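Sorting rig notebook, Plovlow robotics club
28 December 2018

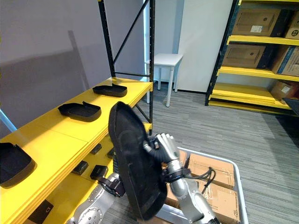
Tray in the right hand, toe up, with three more on the yellow shelf.

Only a short session today as half the club is away, but we got more done than I expected! The job is still the foam tray task for the Grunora student challenge – pick a tray up, turn it, put it down where it's wanted. The rules allow 400 seconds for a full run and we're nowhere near comfortable with that yet.

We tried 9 picks with the new finger settings and dropped 3. All of the drops came when the fingers closed too low on the side (the foam gives, the tray swings, and off it goes). Curling them over the upper edge is much kinder to it, so I've saved that grip as "edge 2" and binned the old one. Please don't load the November file by mistake, I did it twice.

The loose cable on the right forearm is annoying me. Needs a tie with enough slack for the wrist to turn. I've looked in the Sakamoto toolbox and there are none left.

Still to do:
Slow the wrist down on the turn
Try the far tray from a standing start
Write up the drops for the Grundetti report
Buy cable ties, black if they've got them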